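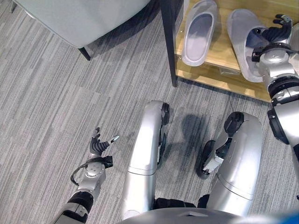

Striped carpet by the shoe rack: does it hide dirt or not?

Vistdale Home Forum > Floors and Entryways
14 replies, showing the first page

calar_hallway wrote:
Gray stripes, and a wooden shoe rack with slippers on it. That's my whole entryway plan. The store guy told me gray stripe is the most forgiving carpet you can put near a door and that with a slipper rack I'd never think about it again. He wants $3169 for the hall and the room off it, pad included. Before I hand that over, does anyone have one of these that's more than a year old?

mudroom_skeptic wrote:
"Most forgiving" is what they say about whatever is on the roll that week. They said it to me about beige.

Stripes hide crumbs. They don't hide a path. Once the pile goes flat between the door and the rack you've got a dull lane running across your nice straight lines, and your eye goes right to it.

3 pairs later wrote:
Disagree. I've had gray stripe in the hall for six years with two kids and I can't see any lane. What I can see is salt in winter. Vacuum along the stripes one week and across them the next.

mudroom_skeptic wrote:
Six years and no lane? Do you use the front door?

3 pairs later wrote:
Every day, thanks. We take our shoes off.

Illusness wrote:
The carpet will be fine or it won't. My problem is the slipper rack. People buy one thinking everyone will change at the door. What happens is the slippers end up in the bedroom, the rack fills up with sneakers, and whatever was on the soles drops through onto the carpet. I'd put 200 bucks into a decent mat before I put a dime into a rack.

calar_hallway wrote:
I already own the rack so that dime is spent. It's plain wood, nothing fancy. Would you set it right on the carpet or put something under it?

Illusness wrote:
Put something under it. A boot tray, a piece of leftover vinyl, whatever. My old rack left dents that never came up, and I tried the ice cube trick twice.

shoesoff74 wrote:
Ice cubes worked for me. You have to let it dry all the way and then work the pile with a spoon. But that was wool, so maybe it doesn't carry over.

On slippers, they stay on our rack because they sit on the top level with the toes facing the wall. You slide your hand in, grab the pair, done. When they were on the bottom they got kicked all over.

mudroom_skeptic wrote:
I don't buy that facing them one way changes what a family does. You've got a tidy family.

shoesoff74 wrote:
You haven't met them.

3 pairs later wrote:
Back to the price. Is that figure for carpet tiles or for a roll? With tiles you can swap the ones by the door when they go bad. I'd pay a bit more for that. Ask for spares from the same batch though, because the grays won't match later and on stripes it shows.

calar_hallway wrote:
Roll. He said tiles "look like an office." I'll ask for the tile price anyway, and for a sample big enough to walk on for a few weeks.

mudroom_skeptic wrote:
Get the sample and put it in front of the rack, right where people stand on one foot. If it still looks good by September I'll take back half of what I said.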